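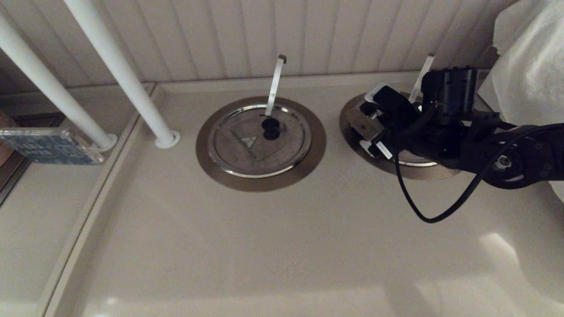 4 min read

Print this page | E-mail to a friend

Search recipes, stories, places Go

The soup counter at Bellamy opens at 11 and by noon the line is out past the bike rack. I got the owner for half an hour before that, in between her chopping and a delivery guy who needed a signature. She asked me not to use her name. "Everybody who eats here knows it already. The rest can come eat here."

So. Soup. Why only soup?

"Because I was bad at sandwiches." She ran a lunch place before, over on Gorska, sandwiches and salads and a soup of the day. People bought the soup. The bread went stale. "I threw out so much bread. I'd go home with bags of it, my neighbors stopped answering the door."

She closed Gorska in March and opened here the same month, which she does not recommend. First menu had nine soups. Now it's 2 a day, one with meat and one without, and when a pot is done it's done. No refills from the freezer. A bowl of yesterday's is half price until it's gone, usually ten minutes.

Her grandmother's cooking is where most of it comes from, with changes. The cabbage one is close to the original. The barley one isn't. "She used water. Just water, an onion, whatever bone. I tried it that way and I'm sorry, it tasted like a wet coat. I think we remember those soups better than they were. We were cold and somebody handed us a bowl."

I asked about stock. Big mistake, or not, depending how much time you have. She starts it at 5 in the morning. Chicken backs and necks, roasted first, onions with the skins on for color, no carrots until the last hour because she thinks they turn it sweet. Salt at the very end. She holds the finished soups at 190 degrees in the morning and lets them come down some before serving. "People burn their mouth and then they can't taste it and then they tell me it needs salt."

The vegetable stock gives her more trouble. Mushroom stems, leek tops, dried tomatoes. She went through a phase with seaweed. "It was good! But it was good like a dock."

On a cold day she sells 80 bowls. The best day was in the ice storm, when the power was out on the other side of the street and she had gas, and she ran out before one oclock and made grilled cheese for whoever was still standing there. Worst day, she won't say. July, somewhere.

Does summer kill it? "Summer is rude to me." She does a cold beet soup and a cucumber one with dill. The beet has its fans. A man drives in from Zarnirora for it, buys four quarts, doesn't talk.

Prices went up once, fifty cents, and she put a sign on the door a month ahead explaining the cost of chicken. A customer corrected the spelling in pen. She left it up that way.

Any advice for people at home? She thought about it while peeling a turnip. "Cook the onions longer. Whatever you're doing now, longer. And lemon. If it's flat, try lemon before you you go for the salt." Also, let bean soup sit overnight. Also stop putting pasta straight in the pot.

Then the delivery guy was back, wrong box of leeks, and that was the end of that.

Bellamy soup counter, weekdays from 11. Cash or card. Bring your own jar if you want a quart.

Print this page | E-mail to a friend

Comments (4)

leeksforever
The cabbage is the one. I've tried to copy it at home for a year and it's never right. Onions longer, ok, will try tonight

Pat from upstairs
I miss the Gorska place, that egg salad was NOT bad, she's being too hard on herself.

mtl_79
Does she still do the split pea? Went twice and it was gone both times

leeksforever
@mtl_79 get there when they open, split pea goes first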